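Section 4: Folding and stacking the hand towels

If you've come straight here from the washing section, have a quick look at your pile first and make sure everything in it is bone dry. I mean it about bone dry. A towel that's only nearly there will feel fine in your hands and then make the whole shelf smell like a pond by the end of the week (ask me how I know, September was grim).

This section covers the hand towels only. Bath sheets are in section 5 and the flannels don't get folded at all, they go in the tub and that's that.

What you need

A flat surface bigger than the towel when it's fully open. I like something with a bit of grip to it, because a shiny worktop lets the towel slither off while you're trying to line up the corners. A plain, darkish top is best, as you can see your edges against it. You also need the towels, obviously, and clean hands. No hand cream! It leaves marks on the lighter ones.

Getting the towel ready

1. Pick it up by two corners on a short side and give it one good hard shake. This wakes the loops up and gets rid of the fluff.

2. Drop it on the table any old how. It'll probably land in a heap with the corners tucked under, and that's fine for now.

3. Find the care label. It's your landmark for everything that follows, and once you've got used to looking for it you'll be able to sort out a crumpled towel in seconds.

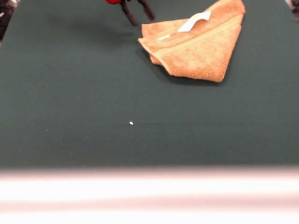
4. Follow the edge along from the label until you get to a corner. Hold that corner down with one hand and feel for the next one along with the other. Don't tug from the middle, you'll only pull the layers further out of line.

5. Open the whole thing out flat with the label side facing down. Smooth from the centre outwards with the flat of your hand. Two or three strokes will do it, you aren't icing a cake.

Note: if your towel has a woven band near the end, check whether it has shrunk more than the rest. On older towels it often does, and the end goes all frilly. You can coax it back a bit by pulling gently on both ends of the band while it's lying flat. If it still won't sit straight, fold to the loopy part and ignore the band.

Caution: never iron the pile to make it lie down. I did this to a set of peach ones when I first moved to Wultham and they never soaked up another drop.

The fold itself

There are two ways of doing this. I use the Wultham fold for the open shelves and the Jakia fold for the baskets. The second one is Jahangir Akanda's, and I think he named it after his sister but he's never confirmed it.

Wultham fold (for shelves)

6. With the towel flat and a short side nearest you, bring the left long edge over to just past the middle.

7. Bring the right long edge over the top of it so you've got a long strip, three layers thick. Run your hand down it.

8. Take the short end nearest you and fold it up to meet the far one. Then fold in half again the same way.

9. Turn it so the rounded fold faces out. You shouldn't see a label or a raw edge from the front of the shelf. If you can, flip it over.

Jakia fold (for baskets)

6. Start from the same flat towel, but fold it in half across the short way first.

7. Fold in thirds from the side, as you would a letter.

8. Stand it on its end. A well folded one stays up by itself for a moment or two, and a floppy one wants its last fold tightening.

When it goes wrong

It will! Terry cloth is thick and the layers creep, and before you know it you've got flaps pointing in three directions and a corner sticking out of the side. My advice is always to go back to step 5. I spent far too long in my first year trying to rescue bad folds by nudging the flaps about, and it takes longer than starting over every single time.

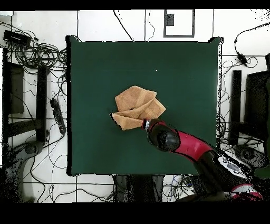
Page last changed: September (Jakia fold added, stacking notes reworded)

If only the top flap has gone crooked you can get away with lifting that one on its own. Pinch it near the edge, raise it clear of the layer underneath, and lay it back down where you want it. Dragging it sideways brings the lower layer along with it and you'll be worse off than before.

Stacking

10. Put the stack together with every rounded fold on the same side. Safta Zamfir likes to alternate hers so the pile stays level, and her stacks are lovely, but then you have to look at edges half the time and I can't bear it.

11. Keep it to six high on the narrow shelf and eight on the deep one. Any more and the bottom ones go flat.

12. Freshly washed towels go to the bottom of the stack and you take from the top. Otherwise the same two get used until they're rags while the rest sit there looking smug.

Note: keep the tan and orangey colours on a separate shelf from the whites. They shed for the first few washes and the bits are a nuisance to get off.

Caution: don't push the stack hard against the back wall. Leave a gap of a couple of fingers so the air can get round.

For the bath sheets, clear the table completely and carry on to section 5. You'll want a second person for the big ones, or very long arms.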